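Gripper drops bagged parts after finger change, where do I start?
Workulau Community Help > Cell setup and upkeep

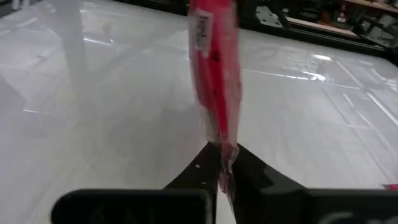

Takumi Ikeda
How often should I redo the finger zero on a two-finger electric gripper? We run one small cell, items in clear plastic wrap, and since I put new fingers on it Monday it lets go of one now and then on the way to the bin.

Brabec
Redo it every time the fingers come off, and otherwise once a month is plenty for a cell that size. Close the gripper on nothing, let the fingers meet, and save that as zero. I'd bet that is your trouble, Takumi, and please don't feel bad, I ran a cell for a whole summer on the old zero and blamed everything else in the building first!

While you're in there, look at your grip height too. If the fingers close on the loose end of the wrap, no amount of force will make it a good pick, so bring the approach down until they meet the solid part of the item. I lower mine a little at a time and run 19 picks at each height before I trust it. And wipe the finger faces with a dry cloth - the film leaves a slick coat on ours that you can feel with your thumb.

Grakik
turn the force up. mine was at 400 and I went to 700, fine ever since

Ondent
I'd go easy on that last suggestion until the zero is done, as more force on thin wrap can tear it. After you save the new zero, slow the lift down for the first shift and keep a tally. Our last check was 700 picks with 696 good, and the four bad ones were all torn bags from the same carton, so it's worth looking at what's coming in as well. Good luck, and do post back with how it goes.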